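Einsendungen für Heft 17

Für die Herbstausgabe der Cusitz nehmen wir noch bis Ende September Gedichte, Kurzprosa und Übersetzungen an. Prosatexte dürfen bis zu 100 Zeilen haben, bei Lyrik bitten wir um höchstens 2 Gedichte pro Person. Die Auswahl treffen Iresha Ranasinghe und Kavinda Barua – beide lesen ohne Namensangabe, bitte also nur das Begleitschreiben unterzeichnen.

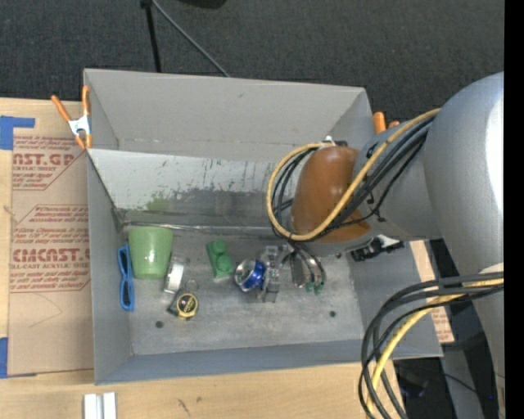
Übersetzungen schicken Sie mit dem Originaltext und der Zustimmung des Verlags. Abonnenten erhalten das Heft mit 108 Seiten wie gewohnt per Post.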